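Gripper keeps losing placemats halfway across the table – fault or setup?
Home Robotics Board > Arms and Grippers > Faults and Fixes

drovach_dan
Posted in October, 24 replies

Right, I'm having the best time with my table-setting project and I'm also completely stuck, so over to you lot. It's two arms from Dalen on a home-made stand, and the job is laying and straightening placemats. By hand it's nothing: pinch the bottom edge, lift a touch, tug it square.

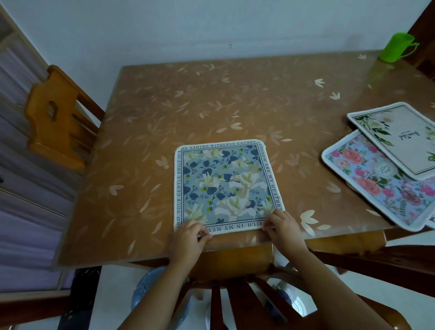

Yichen Liao
Is it dropping them at the same point each time? If it always lets go at the same spot I'd look at the wrist cable before anything else. Mine did this for weeks and it was a cable pulling tight and cutting the signal to the fingers.

drovach_dan
Not the same spot, no! That's what's driving me up the wall. It picks up beautifully, starts to slide the mat over, then one side lets go and the other arm carries on pulling. Last night it dragged a mat right off the table and took a mug with it. The mug is no more. Log says "grip OK" the whole way through, which is a bit rich.

saltmarsh
So the arm thinks it's holding something and it isn't. That's the bit that would worry me more than the mug. What are you using to decide the grip is good?

drovach_dan
Motor current. Over the threshold means there's something between the fingers.

saltmarsh
Well there you go. Fingers closing on each other will push the current up as well. A placemat is so thin that your reading for "mat" and your reading for "nothing at all" are nearly the same. Check finger position too.

tinribs
Going to disagree a bit. I ran current only on cloth napkins and it was fine. I think it's the table. You've got a glossy plastic cover on there and a smooth mat can cling to that like anything. Arm pulls, mat sticks, fingers slide off. Try it on bare wood before you rewrite your code.

saltmarsh
Napkins bunch up though, so there's plenty to grab. Not the same job. And even if the cover is the cause of the slip, the software still ought to notice it.

tinribs
Fair, but fix the slip and there's less to notice :)

drovach_dan
Love this, thank you both. Tried the two things separately this evening.

Cover off, same code: 100 pulls, 24 drops.
Cover on, finger position check added: 42 drops out of 100, but it stopped itself on every single one. No dragging!

So tinribs, the cover matters, and saltmarsh, the check matters more to me because I'd like to keep my other mugs.

Yichen Liao
Still check the cable.

grimley_owner
Please put a stop button where you can reach it as well. I've got the Grimley stand with the button round the back and I had to lean over a moving arm to get to it. Never again. Moved it to the front edge on a long lead the same day.

drovach_dan
Mine's on the wall by the plug. Moving it tomorrow, good shout.

tinribs
What are the finger pads? Zaswood do soft ribbed ones and they changed everything for me on thin stuff.

drovach_dan
Bare plastic, a bit shiny by now. I did rub one set down with 800 grit and it got worse, if anything.

saltmarsh
That'll do it, 800 is far too fine, you've more or less polished them. Go much coarser or get the soft pads.

drovach_dan
Pads ordered! And Yichen, I looked at the cable. There's a nick in the sleeve on the left arm, just behind the wrist. Haven't a clue if it's part of this, but I'm swapping it before I run anything else.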